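Zarell Worktop Sealer, 700 ml
Stone care > Sealers and cleaners

Price includes VAT. Normally sent out within 4 working days.

Zarell is a water-based sealer for marble, limestone and other porous stone worktops. It soaks into the surface and slows down the marking caused by oil, coffee, wine and fruit juice. It leaves no film and does not change the colour of most stones, though some darker marbles may look slightly richer afterwards. Try it on an offcut or a hidden corner first.

Salt, spices and cooking oil are the usual causes of dull patches on a kitchen worktop. Damp salt left under a shaker will draw moisture into the stone and can leave a ring that is hard to shift.

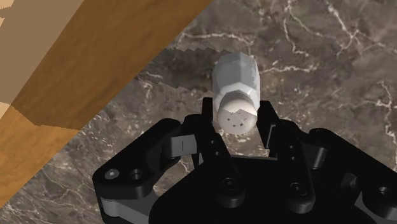
Sealing gives you more time to wipe up a spill. It will not stop etching from lemon juice, vinegar or descaler, as these react with the marble itself. Etched areas need to be re-polished before sealing.

How to use
Clean the worktop with Grernex Neutral Cleaner and leave it to dry overnight. Shake the bottle. Put the sealer on with a lint-free cloth or a foam pad, working in sections of one arm's length. Leave for 16 minutes, then buff off everything that remains on the surface. Do not let it dry on the stone. A second coat can go on after 4 hours. Keep the worktop dry until the next day.

Coverage
One bottle covers up to 20 square metres of polished marble in a single coat. Honed or tumbled finishes take up more, and limestone more again.

Which pack do I need?
Most kitchens need one bottle. The Tircombe kit adds two foam pads, a buffing cloth and a small bottle of Grernex. The old Salinas solvent sealer was withdrawn in March and Zarell can be used over it once the surface has been cleaned.

Storage
Keep upright with the cap closed, away from frost. Use within two years of opening. Keep out of reach of children. 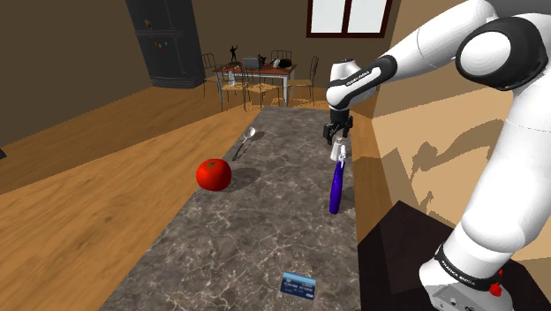
Reader review, 7 December 2021
Used this on a marble island that had been sealed with Salinas before. One coat was enough near the hob but the end by the sink took two. Water still beads on it. I would have liked a bigger cloth in the kit, and the cleaner runs out well before the sealer does. Four stars.

Returns
Unopened bottles can be sent back within 20 days. Opened bottles cannot be returned unless faulty.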